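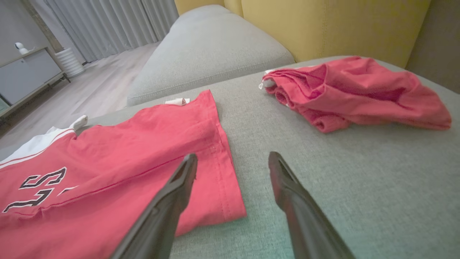 搜索 请输入关键词

沙发上的机械臂

红色的衣服最麻烦。这是Ánh Văn见到我以后说的第二句话,第一句是请我换拖鞋。

我问为什么是红色。她说,在腕部的小相机里,红布的褶子和红布的影子几乎是一种颜色,程序分不清哪里是布的边,哪里只是布弯了一下。人看一眼就知道。Rotik要看很多眼,有时候看完了还是去抓布中间最平的地方,那里什么也抓不住。

Rotik是她和Noelia Villanueva一起做的双臂机器人。它的工作,说出来很小:把沙发上的衣服一件一件拿起来。没有叠衣服,也没有洗衣服,那些以后再说。我为这篇文章去了她们那里几次,第一次是2024年4月,一个星期五的下午。当时我以为会看到一台差不多完成的机器,我写一写它的本领,就可以回家。后来我明白,“差不多完成”这个词在她们那里用得很谨慎。

两个人是在Gunside认识的。Gunside是一个共享工坊,在一家旧印刷厂的二层,会员按月付钱,可以用车床、焊台和打印机。Noelia以前修缝纫机,修了很多年,对布有一种职业上的不信任。她告诉我,金属你让它在哪里,它就在哪里,布不是这样,你碰它一下,它就变成另外一个东西了。Ánh Văn写程序,白天在一家做仓库软件的公司上班,晚上来工坊。最开始,她们各做各的:Noelia在做一只夹爪,想用来拉直窗帘的边;Ánh Văn在写一个叫Kiều的小程序,它从相机的画面里找布的边缘。有一天工坊的长桌不够用,两个人坐到了同一头。

Kiều这个名字,Ánh Văn不愿意多解释。她只说是她外婆喜欢的一本书里的人物,命运很曲折,而布的边缘也很曲折。我把这句话记下来,她看见了,说这句可以不写。过了一会儿她又说,写也可以。

夹爪的手指改了13版。早期的几版我在Gunside的架子上见过,放在一个饼干盒里,每一根都用油性笔写了号码。第一版很宽,像两把小铲子,能铲起衣服,但是放不下来,布会粘在上面。后来她们把手指做窄,又太滑。现在用的是一对深色的塑料手指,表面不反光,内侧的边上有一条凸起的棱。Noelia让我用自己的食指和拇指去捏一件球衣的下摆,捏得慢一点。“你先碰到沙发,然后才碰到布,”她说,“你的指甲在做一件事,你自己不知道。”那条棱就是从指甲来的想法。

工坊的桌子是硬的,所以前面几个月一切都太顺利。手指往下走,碰到桌面,停住,合上,衣服就起来了。她们录了视频给朋友看,大家都很高兴。然后她们把Rotik搬到了Ánh Văn的客厅,放到沙发前面,成绩一下子就掉了。坐垫是软的,手指压下去,坐垫也跟着下去,布陷在里面。程序以为自己碰到了底,其实没有底。

我问掉了多少。Ánh Văn打开电脑上的一张表,很平静地念给我听:100次抓取,成功6次。那是搬家以后的第一个周末。

“6次里面,”Noelia在厨房里补充,“有一次是钩到了标签。”

标签后来变成一个认真的话题。球衣的领口和侧缝常常有白色的小标签,在红布上非常清楚,Kiều特别喜欢它们,每次都把它们当作最好的边缘。抓标签确实能把衣服提起来,但是衣服会转,会滑,也可能会撕坏。Ánh Văn想过把所有标签剪掉。Noelia反对,理由是别人家的衣服都有标签。她们为这件事争论了两个晚上,最后的办法是让程序认识标签,然后绕开它,去找旁边的缝线。

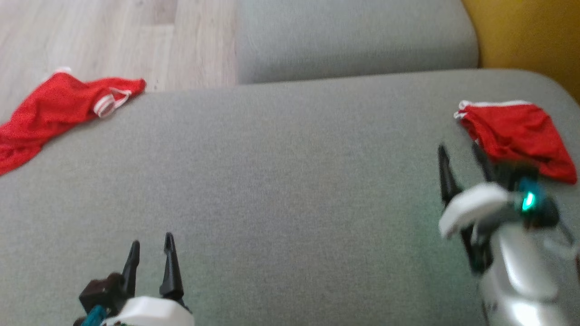
另外一个困难是两只手臂的分工。刚开始她们让两只手臂完全独立,谁离衣服近,谁就去拿。这个规则听起来很公平,可是衣服如果在中间,两边都觉得自己近,就会一起伸过去,手指碰手指。Ánh Văn加了一个等待的规则:一只手臂动作的时候,另一只停在坐垫上方,手指朝上,不许参加。这样安全了,也慢了。我坐在旁边看过一次完整的过程,中间喝完了一杯茶。

沙发边缘的衣服又是一种情况。一件短裤如果一半在坐垫上,一半垂到外面,它的重量就不平均。从上面的一半抓,垂下去的那一半会拖着它往地上走;从下面抓,手臂要伸到沙发的外面,关节的角度很难看(这是Noelia的说法,她认为好的机器不应该有难看的角度)。目前的做法是先抓裤腿上有白边的地方。白边比较硬,在相机里也比较亮。可是不是每条短裤都有白边,所以这个做法在表格里被标成黄色,意思是“暂时”。

关于相机,我需要说明一点,因为我自己开始也不懂。Rotik有头部的相机,也有手腕上的相机。头部的看得全,知道衣服大概在坐垫的哪一边,但是手臂一靠近,往往就把衣服挡住了。手腕上的小相机正好相反,离得近,能看见布的纹路和缝线,同时画面的边缘会弯曲,地板的直线在里面变成弧线。Ánh Văn要把两种画面对在一起。她说这像两个人用电话搬一个柜子,一个站在楼上,一个站在楼梯中间。

钱的问题,我也问了。两只手臂是从一家叫Neltell的二手设备商那里买的,到货的时候没有说明书,有一个关节的转动方向和标注相反。她们花了一个星期才发现,在这之前一直以为是程序写错了。Ánh Văn把那一个星期的代码全部保留着,文件夹的名字叫“对不起”。其余的零件,一部分来自工坊的剩料,一部分是Noelia从旧缝纫机上拆的。我问总数,她们互相看了看,没有回答。

到了九月,我又去了一次。客厅的样子变化不大,灰色的坐垫,黄色的靠背,靠墙还是那个矮柜。Rotik抓球衣已经比较稳,抓揉成一团的衣服还是不稳。一团衣服没有明显的边,到处都是边。Kiều会给出很多候选的位置,每一个的分数都差不多,手臂就在上面犹豫。Ánh Văn不喜欢“犹豫”这个词,她纠正我,说它是在重新计算。

那天她们在试一个新的办法:不去找最好的边,先随便夹住一点,轻轻拉一下,等布散开一些再看。Noelia说裁缝都是这样做的,没有人对着一堆布想半天。Ánh Văn担心的是“轻轻”两个字,力的大小很难定,拉得太小,布不动,太大,整件衣服会飞到坐垫的另一边。她们从小的数值开始试,每次改一点,改完在本子上写一行。Noelia写西班牙文,Ánh Văn写越南文,两个人都能看懂对方的数字。

我走以前问,机器做好以后给谁用。Noelia说她的姐姐背不好,弯腰很疼,家里有两个踢球的儿子。说完她去拿另一件球衣,把它扔到沙发上,看了看位置,觉得太整齐,又重新扔了一次。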